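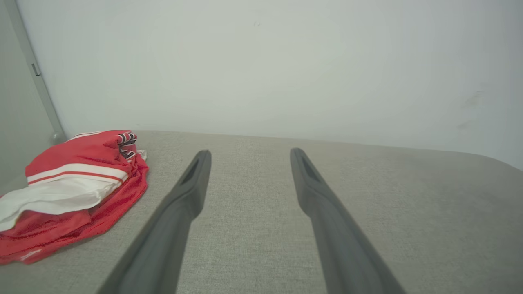 3.2 Collection of the folding examples

All examples were gathered at our Hirkside site by teleoperation. One operator controls both arms and folds a single garment, which is placed on the grey surface in a new crumpled state before every episode. We recorded 3,000 episodes with 14 garments, and after checking we kept 2,741. An episode was removed when the operator dropped the garment outside the reach of the arms, or when one of the camera streams was incomplete. Views from the wrist and from the head are stored together with the joint positions.
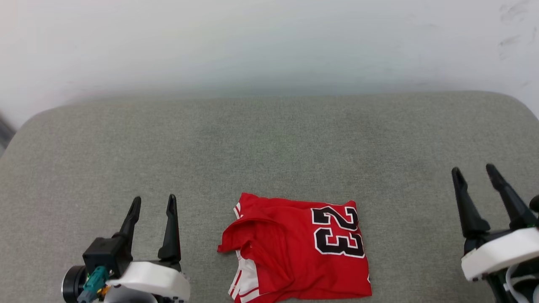
Figure 2. Head view with a partly folded red jersey; both grippers are open.

Sports jerseys needed more time than the other garments, and the operators reported that the sleeveless ones were the most difficult to align. We therefore did not set a time limit for this class.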